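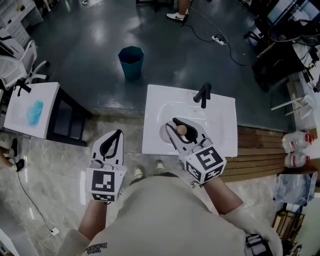
Heiðrún Thorlacius asked me, when she read my first outline, why anybody should pay for a hand-held gripper when the real robot arm is already standing in the laboratory. I will begin with her question, so please keep it in mind until the part about prices.

Slide 1. Title, my name, wait until the doors are closed.

Slide 2. What is in the Odano kit. Two grippers, one for each hand, a marker cube for the base of each, chargers, a calibration board and one year of the Vukik software. Say clearly that we bought the kit at the normal price and that Vukik has not seen these notes.

Slide 3. How we tested. We had the kit since May 2022 and used it in Dradiditz for 24 working days. The tasks were small household ones: picking up a ball over a sink, moving a cup, closing a drawer. Each person recorded 100 attempts of a task before changing to another. In total we kept nearly 2,000 recordings.

(Pause. Somebody will ask how many we threw away. Answer: I did not write it down in the first week, and I am sorry for that.)

Slide 4. What I liked.
The fingers. The black pads hold round objects well, also wooden ones, which I did not expect.
The weight is acceptable for half an hour. After that the wrist becomes tired, and the recordings become worse before the person notices it.
New people learn it quickly. My colleague Dvořáček needed one morning - I needed two.

Slide 5. What I did not like.
Tracking is lost when you turn the cube towards your own body. The manual mentions this on the last page only. It belongs on the first.
The file names are made from the clock of the laptop. If two laptops do not agree, you will spend an evening on sorting.
Spare pads are sold only in full sets.
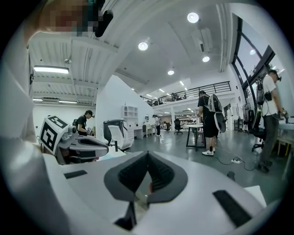
The second point on this slide is about floor space. Vukik writes that the kit works in any room, and in my opinion this is too generous. Several people can record at the same time, but they must agree where each one stands, and cables on the floor should be fixed before you start. We made a plan on paper and put it on the door.

Slide 6. Price. One pair costs 690 euros. The software must be renewed after the first year, and I could not get a firm price for this. Ask again before July.

Slide 7. Back to Heiðrún. For us the arm was always booked, and with the grippers we could record while others used it. If your arm is free most of the week, I would wait with buying. If you have more people than arms, I would take one pair first and order the second when the file names are repaired.

Questions. Have the spare pads in my pocket to pass round. Repeat every question into the microphone, the back rows complained last time.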